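Bouteilles et bouchons : on trie (enfin) à l'atelier Lestetti

Bon, je vous avais promis des nouvelles du coin tri, les voilà ! Depuis le 16/01/2026, l'atelier Lestetti a son point de collecte pour les bouteilles en plastique transparent, juste à gauche de l'entrée, là où traînait l'ancien porte-parapluies (il est à la cave, si quelqu'un le cherche). J'y suis passée le matin de l'ouverture avec mes deux sacs de la maison, pas très fière vu ce que je bois comme eau gazeuse, et je suis repartie trois heures plus tard, parce qu'on papote, on papote...

Le principe est simple : les bouteilles vides d'un côté, les bouchons de l'autre. Costel Golob, qui a monté les bacs avec des chutes de bois, m'a montré comment il les veut : dévissées, vidées jusqu'à la dernière goutte, couchées sur la table pour vérifier le goulot, et hop, dans le bac. Il m'a gentiment grondée pour une bouteille de sirop que j'avais laissée toute collante. Je plaide coupable.

Le premier jour, on a récupéré 316 bouteilles, et 113 bouchons seulement ! Où passent les autres, mystère. Chez moi ils finissent sous le frigo, je soupçonne que c'est pareil chez vous. Alors faites les fonds de tiroirs, le bocal à l'accueil est encore bien vide.

La grande question de la matinée, c'était la petite bague qui reste au col une fois le bouchon parti. On la coupe ou on la laisse ? J'étais venue avec mes ciseaux à ongles, prête à tout, et j'ai réussi à me pincer le pouce dès la deuxième. Réponse de Costel : on la laisse, il s'en occupe à la pince quand il prépare les bouteilles pour l'atelier. Rangez donc vos ciseaux !

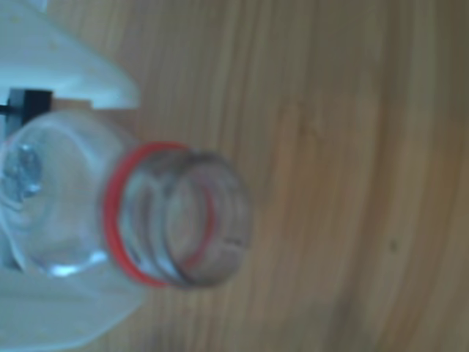
Bouchon dévissé, bague rouge encore au col : à déposer telle quelle.

Une partie des bouteilles servira aux mini-serres de l'atelier Adatow, au mois de mai. On coupe le fond, on garde le goulot pour l'aération, et les semis de tomates sont au chaud. J'en ai déjà réservé six pour mon balcon, je l'avoue, c'est du favoritisme.

Le dépôt est ouvert aux heures habituelles de l'atelier, entrée par la cour Softić (la porte sur rue coince toujours). Le verre et les canettes ne sont pas pris. Et si vous avez un grand bocal avec couvercle à donner, il nous en faudrait un deuxième pour les bouchons, de préférence à large ouverture !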